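Courses > Independent Projects > Spring Reports > Filling a Basket with Two Arms

Print this page | E-mail this page

Filling a Basket with Two Arms: Does It Matter How Messy the Practice Is?
Final report, Plonard Robotics Lab, undergraduate project

I signed up for this project in January thinking I'd be writing clever code all semester. I mostly moved fruit! The short version of what I did: I taught a two-arm robot to put toy fruits and vegetables into a basket by driving the arms myself, over and over, recording all of it, and then training a policy on the recordings. The question I wanted to answer was whether it's better to practice from a small set of neat starting layouts or from layouts that are different every single time.

My advisor's group already had a training pipeline called Kirkis, so I didn't have to build that part (thank goodness). Kirkis takes in camera images and joint positions and spits out a short chunk of the next arm motions. I left its settings almost alone. What I changed was the data going in.

The setup

We use a table with an arm on either side, a round mat and a wire basket on the mat. The toys are the kind you'd buy for a play kitchen. I picked produce on purpose, because the shapes are so different from each other. A lemon is easy, you close on it and you're done. Long things like the eggplant have a right way and a wrong way to be grabbed, and the grapes are lumpy enough that the fingers land differently each time.

I drove the arms with a pair of leader arms, so whatever I did with my hands the follower arms copied. It takes a while to get used to. My first afternoon was so bad that I threw all of it out, and I don't regret that.

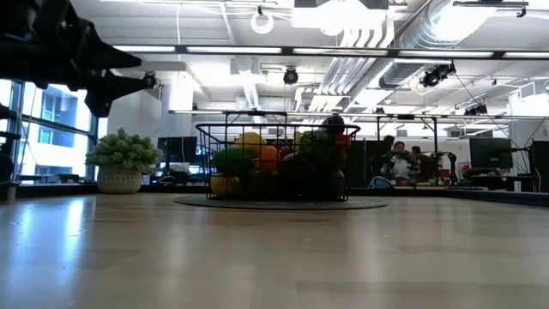
I set myself two rules for driving. The first was that each arm only picks from its own half of the table unless something is stuck in the middle, and then whichever arm is free goes for it. The second was to never rush the release. When I got bored I'd start dropping things from higher up, and the toys would bounce off the rim, and then the policy learned to do that too — more on that below.

The two datasets

I called the tidy set Gosateck and the messy set Akpalu, after two streets on my bus route, and the names stuck in all my folders so they're staying in the report.

For Gosateck I had a handful of fixed starting layouts drawn on paper, and I put every toy back in its spot before each recording. For Akpalu I just scattered everything with my hand and only fixed it if two toys ended up on top of each other. Each set got 400 recordings. I alternated between them in blocks so that my driving getting better over the semester wouldn't favor one side. I wish I'd alternated in smaller blocks, looking back, but it's better than doing one whole set first.

A recording didn't always mean filling the basket from empty. In both sets I started some of them with a few toys already in there, which I'd really recommend to anyone repeating this. Early on I only ever started from empty, and the policy got confused once the basket had stuff in it because it had seen so much less of the late part of the task.
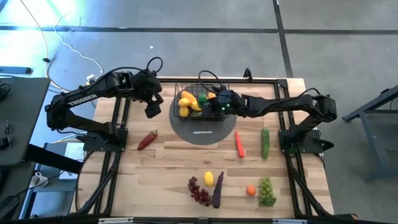

Reaching down into the basket turned out to be the hardest part of the whole motion, way harder than picking. The fingers have to go in far enough that the toy doesn't roll off the pile, then open without pushing the wires, and then come back out straight. If you come out at an angle you can hook the rim and drag the basket along with you. I ended up slowing way down for the last bit of every drop, and the recordings got longer but a lot cleaner.

Training

I trained one policy on each set, same settings, same number of steps, and saved a checkpoint every 3,000 steps. I used the last checkpoint for both. I was tempted to go pick the best-looking one for each, but my advisor pointed out that I'd be choosing with the same layouts I was testing on, so no.

Results

I tested each policy on 70 scattered layouts that weren't in either training set. A run counted as a success only if every toy on the table made it into the basket without me touching anything. That's a strict rule! A run with one lemon left over is a failure, same as a run where nothing got picked up.

Akpalu was clearly better on these. Gosateck was fine whenever a toy happened to be near one of its usual spots, and it looked really smooth doing it, smoother than Akpalu did. But move the carrot a hand's width and it would close on air, lift, carry nothing over to the basket and open up very politely. It did that again and again. Akpalu missed too, but it would usually go back for another try, and I think that's because my driving in the messy set had more misses and second tries in it.

I also ran both on the fixed Gosateck layouts just to be fair. There they were close enough that I wouldn't bet on either one.

Where both failed was the same stuff: a toy right up against the mat edge, both arms wanting the same thing in the middle, and the high drop I mentioned. The high drop is my fault. I went back through the recordings and found plenty from late in the day where I let go too early.

Things I'd change

I'd write down the lighting. The lab has big windows and I recorded in the morning some weeks and around 4 p.m. in others, and I never logged which. The Gosateck policy seemed touchier in the late afternoon but I can't back that up with anything.

I'd also have a second person drive. Everything in both sets is my hands and my habits, so I can't say whether messy practice helps in general or whether it helps with the way I drive.

And I'd score runs by toy as well as by whole basket. I had the video to do it and ran out of semester. If someone picks this up next year, the test runs are in the Plonard shared folder under Kirkis, sorted by policy, and the layout drawings are in the drawer under the leader arms.

Print this page | E-mail this page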